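Beverage dispenser

A beverage dispenser is a container that holds a drink in bulk and releases it in portions through a tap, spout or valve. The term covers small countertop vessels used in homes, insulated urns used by caterers, and powered machines that chill, heat or mix the drink before serving. This article deals mainly with unpowered dispensers.

History

Vessels with a tap near the base have been used for wine, beer and water for many centuries. Early examples were made of wood, stoneware or metal, and the tap was usually a turned wooden plug. Glazed stoneware water coolers were common in American homes and stores in the nineteenth century. Many had a separate chamber for ice or a filter.

Glass dispensers became popular as serving pieces because guests could see what was inside. Clear plastics later made large containers lighter and less likely to break, and these are now used widely in cafeterias, offices and break rooms.

Construction

Most countertop dispensers have four parts: a container, a lid, a base or stand, and a spout. The container is often cylindrical, which makes it easy to clean with a long brush. The lid keeps out dust and insects and usually has a knob or handle. The base raises the outlet so that a cup fits under it.

Spouts are made of plastic or metal. A lever spout opens when pushed or pulled and closes by spring or gravity. A screw spout stays open until it is turned back, and is more common on urns. The joint between spout and container is sealed with rubber or silicone washers, one on each side of the wall. Worn washers are the usual cause of slow leaks.

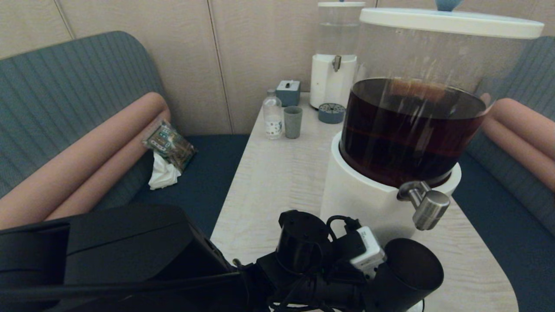

Capacity

Household models commonly hold between one and three gallons. Catering models are larger, and may be fitted with a sight gauge if the walls are not clear. The Brullo, a narrow model made for shelves and side tables, holds 965 milliliters to the fill line and 812 milliliters when its ice core is in place. The Drustoner, a catering urn, holds 29 liters and is sold with a separate cart.

The outlet normally sits slightly above the floor of the container, so a small amount of liquid cannot be drawn off without tilting. Some makers list this as dead volume – others leave it out of the stated capacity.

Use with different drinks

Iced tea, lemonade, fruit punch and water are the drinks most often served this way. Pulp, seeds and loose tea leaves can block a narrow spout, so such drinks are generally strained first. Carbonated drinks lose their fizz in an unsealed container. Hot drinks need a vessel rated for heat, as ordinary glass may crack.

Ice added directly to the container dilutes the drink as it melts. Ice cores avoid this by keeping the ice in a closed tube. The Wijaya pattern of core has a screw cap and is filled from the bottom, while the Prultum core is a sealed gel cylinder frozen ahead of time.

Cleaning

Sugar and tea residue collect inside the spout, where mold and bacteria can grow. The spout should be taken apart, washed in hot soapy water and dried before it is put back. Many lids and spouts are not suited to dishwashers.

See also

Samovar
Water cooler
Drinking fountain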